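Rendering on an old laptop – fans screaming, is it hurting anything?

Posted in Computers & Tech Help, Wed 20 September

panicker_pete66

Hi all, hoping someone can talk me down. I've got a six-year-old laptop, a Drolen, which has been a good little workhorse for email and photos. Over winter I started teaching myself 3D stuff in the evenings with a free program and I'm hooked! Trouble is, every time I hit render the fans go off like a hairdryer and the bit above the keyboard gets too warm to rest my hand on. My better half has started leaving the lounge room.

It's only simple things too, nothing with grass or water or hair. One still picture took 13 minutes last night, and when I tried a short animation I gave up and went to bed. The battery is original. I mostly work with it on a cushion on my lap, which I'm guessing is part of the problem.

Am I slowly cooking it? And is there anything cheap I can try before I start looking at new ones? I've got $400 put aside and I'd rather not touch it before December if I can help it.

Cheers in advance.

skurkgate_sal

Get it off the cushion! The vents on most laptops are underneath, so you're basically tucking it into bed. Put it on a hard table and prop up the back edge with a couple of bottle caps or an old paperback. I did this with mine and the noise dropped straight away.

Then get a can of compressed air and give the vents a few short bursts with the whole thing switched off. Do it outside, because if it's never been cleaned you won't want what comes out of there on your carpet. Mine had a grey felt blanket in it, and we don't even have a dog.

cosiretti

Sal's right about the cushion, so do that first. As for whether you're cooking it, probably not. Laptops slow themselves down when they get too hot and will shut off if it gets really bad. The long-term wear is mostly on the fan and the battery, and yours is due for a new battery anyway. If the case has started to bulge or the trackpad feels stiff to click, stop using it and get the battery looked at.

The bigger win is giving it less work to do. I render on a machine older than yours and these are the settings I fiddle with, in the order I'd try them:

Samples. Beginners nearly always leave these at the default, which is far too high for a test. Drop to 66 or lower and turn the denoiser on.

Size. Render tests at half size. You can tell if the lighting's wrong on a small picture just as well as on a big one.

Backgrounds. If you don't need a sky or a room, leave it plain black and keep the floor one flat colour with no texture. I do nearly all my tests like that now.

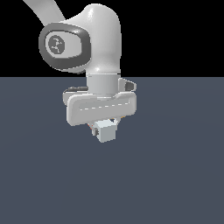

White arm, little grey cube, plain floor and nothing behind it.

Add the fancy bits last, one at a time, and you'll soon find out which one makes your fans take off. For me it's always glass.

For animations, save every frame as its own picture instead of going straight to video. If you have to stop at frame 181 you can pick it up again the next night – no more starting from scratch. Also look in your power settings for the maximum processor state and bring it down a bit. Renders take longer but the whole thing runs cooler and a lot quieter, so you might get your lounge room company back.

I'd hang on to the $400 for now. If you're still keen by December, look for a second-hand desktop. You'll get a lot more rendering for your money than you would from another laptop.

davo_underscore

had the same problem, bought headphones

panicker_pete66

Thanks everyone! It's up on two paperbacks on the dining table and already much less shouty. Samples were set to something ridiculous, so I've brought those right down as well. Going to try the compressed air on the weekend. Cosiretti, where do I find the denoiser? I've looked under every menu I can see.

cosiretti

Render properties, open up the sampling bit and it's a tick box in there. Easy to miss, the section is folded shut by default.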